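In Defense of the Slow Supper

My mother-in-law, Pirjo Lahtinen, has never once in her life asked me what time dinner would be ready. She comes in, hangs up her coat, sits down at the end of the table nearest the window, and begins to talk. If there is bread out she will eat some of the bread. If there isn't, she'll talk a little longer. I used to find this nerve-racking, I'll admit, being the kind of cook who apologizes every few minutes through the kitchen doorway, but I've come around to thinking she has it right and the rest of us have it wrong.

What I want to argue for, and I know I'm going to wander a bit on the way there, is the meal that takes too long. I mean an ordinary weeknight supper that could have been on the table by six and shows up closer to seven-thirty, with everybody hungry and nobody especially upset about it.

I grew up in a house where food arrived promptly. My father worked an early shift at the Durko plant and ate at five on the dot, and the rest of us ate at five along with him, and by twenty past the plates were in the sink and everyone had gone off to a separate corner of the house. It was good food! My mother was a fine cook and I still make her cabbage. But when I try to remember a conversation from that table, I come up pretty empty. The talk I remember happened on the back steps in August, when it was too hot to light the stove before dark and we all had to sit around waiting for the kitchen to cool down enough to be worth going into. My father told us out there about the winter he lived over a shoe shop. I must have been ten, and I can still tell you the color of the linoleum.

Then I married into a family from up around Hutari, where supper is more of a direction than an hour. The first time I ate with them we waited 90 minutes for a pan of potatoes. I kept looking at the oven door. My husband's aunt Virág (his uncle's second wife, and the best storyteller in the whole bunch) noticed me looking and handed me a bowl of peas to shell, and by the time I had finished the peas I knew who had quit speaking to whom over a rowboat, and why two of the cousins had the same middle name. I don't remember the potatoes at all. I suppose they were fine.

Now, I'm aware of how this sounds to a person who gets home at six-fifteen with three children and a bag of library books that were due yesterday. I've been that person. There were years when supper at our house was scrambled eggs, and then there were nights when it was scrambled eggs again, and I won't hear a word against it. I'm not telling anybody to braise. A slow supper doesn't need a fancy recipe, and it certainly doesn't need a Dutch oven that costs as much as a car payment. Baked potatoes will do it. So will a pot of dried beans, or a meatloaf you forgot to start.

My complaint is with the idea, which has crept in from every side, that the waiting is a defect. Every recipe I see has the minutes printed at the top, bigger than the ingredients. My neighbor pays for a meal box that promises to get her in and out of her own kitchen in no time flat, as if it were the dentist. She likes it, and the food is tasty, and I've eaten it over there happily. But in and out to where?

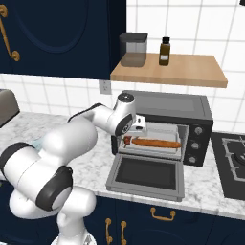

I put that question to her, more or less, and she laughed and said to the couch. Fair enough. I love a couch. Still, she and her husband sit on theirs looking at two different screens, and she told me herself that they talk most on the nights when the box doesn't come and they have to figure something out together, standing there in front of the cupboard with a can in each hand.

I think waiting for food is one of the last kinds of waiting that puts people in the same room with nothing much to do. You can't really leave, because it might be ready. You can't start anything serious for the same reason. So you lean on the counter. You pick at the cheese. Somebody's teenager -- mine, for instance, who had said perhaps eleven words since breakfast -- drifts in to ask how much longer, is told a while, and for lack of anything better stays put and mentions that he has been thinking about dropping chemistry.

We had a long talk about chemistry that night. The chicken came out dry on one side, and I made gravy to cover for it. He ate two helpings and he did not drop chemistry, though he complained about it clear through to spring.

Pirjo was here again last week. I had the onions on late, later than I meant to, and I had my mouth open to apologize when she pulled out her chair and said, "So, where were we?"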